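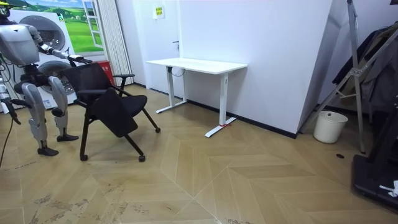
You can't teach people to talk to each other until you've moved the chairs, a trainer at Julthorpe told me in my first week, and I'm afraid I laughed. I had a lesson plan! I had handouts in three colours! Then I walked into my room, found every seat in tidy rows facing the board, and spent the next 60 minutes listening to myself.

August. By the author

So we're starting this chapter with furniture (bear with me). I want you to think about the chair with a fold-down writing tablet, the sort on small wheels that you'll meet in training rooms everywhere from Grevport to the back end of nowhere. I'm fond of them. One chair does the job of a chair and a desk, you can swing a whole group round in a minute or two, and when the writing's finished the tablet goes down out of the way and people have their laps back.

They do have their moods, though. Push one by the tablet and you'll strain the hinge sooner or later, so take hold of the top of the backrest and roll it along steadily. Move one at a time. I once tried steering two together down the corridor at Grevport and one of them went off and met a radiator.

In this chapter we'll look at 3 layouts: the horseshoe, the small cluster and the plain old circle. I've used all of them with groups of up to 20, and each one changes who speaks and who hides at the back. We'll begin with the horseshoe, as it's the easiest to set out on your own before people arrive. Before you read on, sketch the room you teach in now, door and windows included, and mark where you usually stand. Keep the sketch handy, you'll be scribbling on it.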